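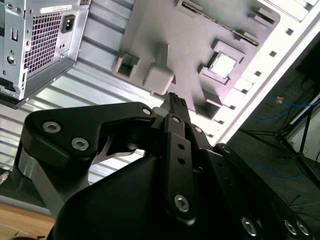 Power supply in the upper corner of the case, with its socket and square vent grille.

PC building practice – gallery
Posted 12 April 2025 by Darragh Sheehan

These pictures are from the practice bench at Skuvby. The gray plastic board stands in for a real motherboard and lets people learn where the parts go before they handle an expensive one. We have used the same layout since October. A beginner usually needs about 40 minutes to go through all the steps. The power supply step is covered on its own page.

The processor has a metal top and a thin green base. Hold it by the edges and keep your fingers off the underside.

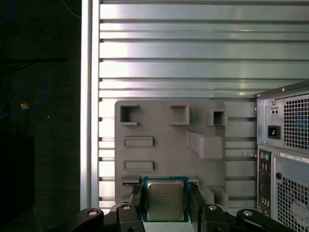
It should go into the socket flat and without force. If it sits crooked, lift it out and start again – do not press down on it. Ya-wen Sin wrote the step cards for this part, and there are 19 of them in the current set.

Next comes the socket with the chip seated. The gray board has a raised pad beside the socket and a long slot near the bottom edge. The tower case stands to the right. 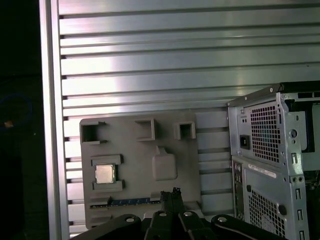 Jarlath Kinsella would like the step cards in larger print, and asks whether the memory step could come before the processor. The order stays as it is for now, but larger cards will be printed with the next set.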